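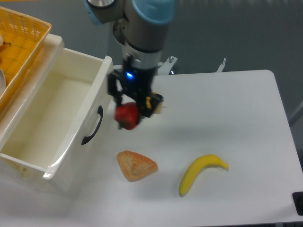 Groceries on the bench at Orkelville, with a pastry and a banana still to be dealt with.

Xiomara Quintanilla writes planners, which means she spends her working life arguing with a drawer. Her latest, Ekero, has one idea: before the arm moves, it must say where it thinks everything is and how sure it feels. It used to feel very sure. In February it logged 400 runs and rated its own confidence as high in all of them, including the ones where it closed politely on air.

The fix was dull, as fixes are. Szymon Pawlak rewrote the perception side so that a banana is a cloud of guesses until the last moment, and the planner may ask for another look – up to 300 milliseconds' worth – before committing.

"It dithers now," says Pawlak. "I'm very proud."

Drawers remain the hard part. The walls hide things from the camera, and the planner has to remember what it can't see.
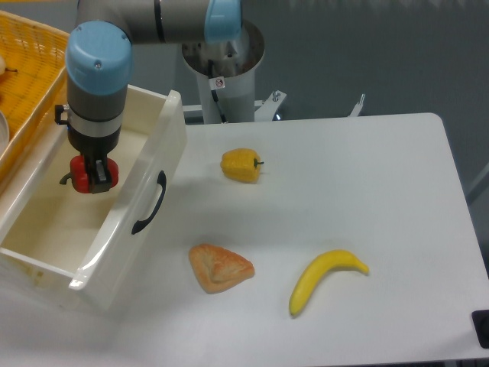
What the log remembers

Every hesitation gets saved. Quintanilla has 2,000 of them and reads them over lunch.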